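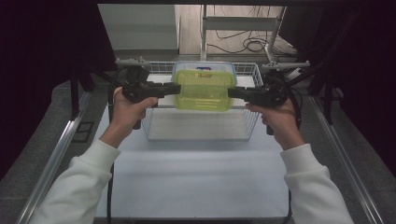

Containers and wire baskets: an interview with a kitchen storage fitter
Villus Trade Notes, February 2020

Plastic food containers take up more cupboard volume than any other class of kitchen article except cookware, and they are stored badly in most homes. The subject of this interview has fitted pantries and kitchen cupboards for a small Melbourne firm, Simska, since leaving a job in commercial refrigeration shelving. The conversation took place in the firm's workshop in Brunswick and dealt almost entirely with one question: how to put rectangular containers into open wire baskets so that they can be got out again.

The fitter works from a measured drawing of each cupboard and will not order baskets until the client's containers have been laid out on a bench and sorted. "People buy the basket first," the fitter said. "Then they find the container goes in one way only, with the long side jammed against the wire, and they can't get their fingers down the ends. The basket is the last thing you buy."

The sorting is done by footprint. Height is ignored at the first pass, as is colour, and so is brand. Containers with the same base outline go together even where the lids do not interchange. Lids are removed and put to one side. A client who has kept containers for a long time will usually have several near-identical outlines which differ by a few millimetres at the rim, and these cause most of the trouble later, when one is forced inside another and will not release.

"Rounded corners help," the fitter said. "A square-cornered box catches on the grid going down and catches again coming up. With a radius on the corner it finds its own way. You still want clearance at both ends for whoever is lifting it."

Asked how much clearance, the fitter gave a working rule of one finger thickness at each end for a container lifted by its short sides, and nothing extra along the length. End lifting is the preferred method for rectangular containers. The long walls of a thin-walled container bow inward when squeezed, and the rim drops out of square. The short walls are stiffer for their span and take the pressure better. A container held by the ends also stays level on the way down, provided both sides are lowered at the same rate.

"If you go down one end first, the low corner finds a gap in the wire and stops," the fitter said. "Then the other end comes down hard. With an empty tub, who cares. With soup in it, you care."

The choice of wire over solid plastic was discussed at some length. Coated wire is the firm's default for pantry shelves under eye level. The grid lets the user see which container is inside without pulling the basket out, and crumbs fall through to the shelf, where they can be wiped up. The fitter does not regard the second point as an advantage in every case. In drawers, where the base cannot be reached easily, a solid liner is cut to size and laid in the bottom.

Coating thickness varies between suppliers. The fitter has used the Stubbs range for most domestic work and described its welds as adequate, with an occasional sharp tail at the rim where the top wire meets the uprights. Each basket is run over with a cotton rag before it goes out. Where the rag snags, the spot is filed and touched up with enamel. A basket with more than 4 snags is returned.

White is ordered by default. The fitter had no view on how it looked. "It shows dirt, so it gets cleaned. Black wire in a dark cupboard, you lose the rim and you bang the container on it every time."

Load was the next topic. For a pantry at a share house in Coburg last May, the firm weighed every item before fitting. The heaviest filled container came to 1000 grams and the lightest, an empty one with its lid on, to 134. Neither figure troubled the baskets. The shelf was the weak part, a span of 477 millimetres in chipboard with no centre support, and a batten was added along the back edge. The fitter thinks clients worry too much about the strength of wire and too little about what it stands on.

A standing problem with wire is that the feet of the basket mark painted shelves. The firm tried felt pads, which came off with damp, then clear bumpers, which held but made the basket hard to slide. The present practice is to leave the feet bare and put down a sheet of smooth white laminate offcut. The basket slides on it without scoring the paint, and the sheet can be lifted out and washed in the laundry trough.

Lids drew the longest answer of the session. The fitter does not store them on the containers unless the container is in use. An empty container with its lid clipped on holds nothing but air and whatever moisture was left after washing, and it cannot be nested. Lids are instead stood on edge in a narrow basket at the side, sorted by outline in the same order as the containers.

"Clear lids are the worst for it," the fitter said. "You can't tell one from the next when they're stacked flat. Stand them up and you see the edge profile. If there's a sticker still on it, leave the sticker on until you've matched it, then take it off with eucalyptus oil."

On coloured containers the fitter was more positive. Tinted plastic is often bought for appearance, but it gives a quick means of assigning contents. One client keeps green for cut vegetables and clear for everything else. A translucent tint still shows the fill level from outside the basket, and an opaque one does not, so opaque containers are put on the top row with a strip of masking tape on the short end facing out. The fitter writes on the tape in pencil. Ink transfers to the fingers in a cold cupboard.

Stacking inside the basket is limited to two high where the contents are in daily use. A third layer is allowed for empties, nested. The fitter uses the basket rim as the limit in both cases, on the grounds that anything standing above the rim will be knocked when the basket is drawn forward. For deep baskets this sometimes leaves unused space above a single layer, which clients tend to want filled. The advice is to fit a shallower basket.

The firm also sells a removable divider under the name Witance, a bent wire panel that clips over the top rail and reaches the base. It was developed for freezer baskets, where bagged goods slump against boxed goods, and was later offered for pantries. The fitter uses it sparingly. In a basket sized to its containers there is no spare width to divide. It has been most useful in the lid basket, where it stops the row leaning when half the lids are out.

Some time was spent on the bench procedure for testing a fit before installation. The basket is placed on a plain surface with the long side facing the fitter. An empty container is lowered by its ends until the base touches, released, and lifted again the same way. If it has to be tilted at any point, the pairing fails. The test is repeated with the container turned through ninety degrees, and then with a second container already in place. The results go on the drawing next to the basket code.

The fitter was asked whether clients follow the arrangement after handover. "For the containers, mostly yes. There's only one way they go in comfortably. For the lids, no. I go back after a few months to adjust hinges and the lids are in a drawer with the tea towels." The firm now leaves a one-page drawing taped inside the cupboard door, showing base outlines at actual size. It has reduced the number of callbacks concerning lids, though the fitter had not kept a tally.

Cleaning advice was brief. Wire baskets are washed in warm water with dish detergent and stood upside down to drain. Scourers are not used, as they open the coating at the welds and rust follows within a season near the coast. Containers stained by tomato or turmeric are left on a sunny windowsill for an afternoon. The fitter does not recommend bleach on tinted plastic.

The last question concerned clients who want to do the work themselves. The fitter's advice was to empty one shelf only, measure the internal width at the front and the back, and use the smaller figure. Older cupboards in particular are seldom square. The door hinge should be measured as well, as it projects into the opening and a basket that fits the shelf may still foul on it.

"Take a container with you to the shop," the fitter said. "Put it in the basket there, on the floor if you have to, and get it out again."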